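# Sorting a dead relative's paperwork (or your own) in a weekend

Updated June. Rewrote the scanning part, fixed the bit about tax stuff. Still rough. 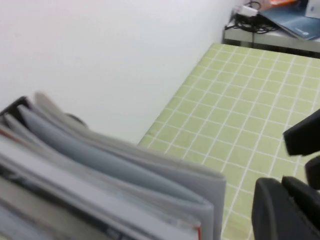
Start with the space. You need a floor or a big table, and you need it for two days. Kitchen table is bad, people want to eat on it. I used the spare bed the first time and had to move everything at 11 pm to sleep. Don't.

## What you need

- 4 boxes, any kind. Shoe boxes are too small for letter size, get the ones printer paper comes in
- sticky notes
- a marker that works
- staple remover. Not your fingernails
- trash bags, two colors if you can
- envelopes for the little stuff (receipts, stamps, keys that fall out of things)

No folders yet. No label maker. If you buy the folders first you'll end up sorting to fit the folders.

## Step 1: Pull everything into one place

Every drawer, the glove box, the bag on the back of the door, coat pockets. Check inside books. Raelene Rakena found her mother's car title inside a road atlas and she'd already paid for a replacement.

Don't read anything yet. Just carry.

Mine came to 274 envelopes, a lot of them never opened, plus the loose stuff. Took most of the morning just to get it all in one room.

## Step 2: Fast sort, four boxes

Label them:

1. **Keep forever** – birth, death, marriage, military, adoption, deeds, wills, citizenship
2. **Money** – bank, tax, insurance, pensions, loans, anything with an account number
3. **Personal** – letters, photos, cards, kids' drawings
4. **Don't know**

Everything else is trash or shred. Few seconds a piece. If you catch yourself reading, put it in box 4 and keep going. Box 4 will be the biggest, that's fine.

Unfold things as you go. Old policies get folded in thirds with other papers tucked in the middle and you will throw out something good if you only look at the top sheet. Open the plastic sleeves too, all of them, both sides.

Envelopes: open, take out, toss the envelope unless the postmark matters. Postmark matters for legal notices and for love letters.

## Step 3: Stop and eat

Seriously. I made my worst calls hungry. Threw out a whole year of propery tax receipts and had to dig through the bin for them.

## Step 4: The Money box

Slowest part. Go by company first, then date, newest on top. Sticky note on each pile with the company name and the last date you see.

What you're looking for:

- accounts still open
- policies still being paid
- anything that auto-renews
- names you don't recognize (write these down on a seperate sheet)

That last one is worth the trouble. We found a small burial policy from some outfit called Nyarko that none of us had heard of. Had been paid up for years. One phone call, two forms, check came in the mail.

Tax returns: the usual advice is seven years for the backup papers. I keep the returns themselves for good, they're thin. Anything to do with buying or fixing up a house, keep until the house is sold and then a few years more. Ask an accountant if there's an estate open, rules get different and I'm not going to pretend I know your state.

Old utility bills – keep the last one from each company so you have the account number. Shred the rest.

## Step 5: Don't-know box

Do this on day two, with another person. Shewit Gebremichael sat with me for mine and it went so much faster, mainly her asking "what would you need it for?" and me having no answer. Shred.

Rules we used:

- manual for something you don't own anymore: out
- warranty expired: out
- in a language you can't read: keep, find someone who can
- handwritten list of numbers: keep till every account is closed. Could be a safe, could be a PIN

## Step 6: Scanning

You don't have to scan everything. I scanned 80 pages and have opened maybe three of them since.

Scan: keep-forever box, newest statement for each account, will, policies. Phone app is OK for most of it. I use Pomik, free version, does multi page. Flatten the sheets under a heavy book overnight first or the folds throw shadows across the text and the app reads 8 as 3.

File names. Pick one style and stick with it:

`company_what_year`

so `hiltulstead_water_final` or whatever. Not `scan0034`. I've got a folder full of those from the first round and still don't know what half of them are.

Two copies, one of them not in your house.

## Step 7: NOW buy folders

Count your piles. I had 34, so I got 34 folders and a few spare. Esby hanging files are fine, cheap ones are fine too. One folder per company, one per person for the forever stuff. Forever originals go in a fire-rated box or at the bank. The will should NOT be in a bank box only you can open – check with the bank who can get in after.

## Step 8: Shred

Home shredder will overheat. Mine did about every ten minutes. Past a bag or two take it to a shop that shreds by the pound, office supply places do it, some towns have a free day in spring. Hiltulstead library does one, limit of two boxes per car.

Shred anything with a full SSN, an account number, a signature, medical. Plain junk mail just recycle, pull out the plastic windows if your town's fussy.

## Stuff that tripped me up

- paper clips rust. Take them off now
- thermal receipts fade to blank. Photocopy or scan the ones you need
- rubber bands melt onto things. Peel slow
- order death certificates early, get more than you think, every company wants its own

Photos and letters I left for last and I'm still not done. Seperate page on that when I get to it.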